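**Avura releases service schedule for the Kamby two-arm bench cell**

NADAR, October - Avura has published a full service schedule for the Kamby, its two-arm bench cell for small-parts handling. The schedule covers finger pads, wrist cameras, cabling and the checks to be run before a cell goes back to work. It applies to all 123 cells now installed and is free to owners.

Until now, Kamby owners worked from the set-up guide that came in the crate, with repair notes sent out as they were written. The new schedule puts both in one place and sets the intervals by hours run instead of by month.

Finger pads are now to be checked every 70 hours and changed at 1,940 hours, or sooner if the grooves have worn smooth at the tip. Pads are sold in pairs and should be changed in pairs. The old adhesive must be cleaned off fully before the new pad goes on, as a high spot under the rubber will throw out the grip centre. Replacement pads are made by Flaltel and ship from the Nadar warehouse.

The wrist camera section has been rewritten. Owners are asked to wipe the lens with a dry cloth, check the bracket screws for tightness and redo the hand-to-camera calibration any time the bracket has been off. The cable loop at the wrist should be looked at during the same stop. If the jacket has gone white at the bend, the cable is due to be replaced.
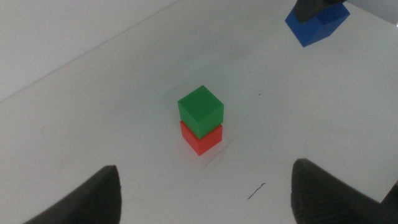
Return-to-service checks come last in the schedule and take the place of the old single-arm test. Both arms are run over the same table, using plain coloured cubes as test pieces. A green cube sitting on a red one, a little turned and with a corner over the front edge, will stand, but the schedule treats that much offset as a reason to check finger centring before sign-off. The second arm is checked on its own cube, the blue one at the far side, with its fingertip brought down on the top face. Light scuffs in the white table finish can be left alone. Deep gouges should be filled, as they can tip a test piece.

Cells that fail the stacking check 2 times in a row should be re-zeroed at the shoulder joint first, then at the wrist. If the fault remains, owners should save the joint log and contact Avura service before opening the gearbox cover - doing so without a service number still voids the drive warranty.

The schedule is available now from the Kamby owners' page. Printed copies can be ordered with any pad kit.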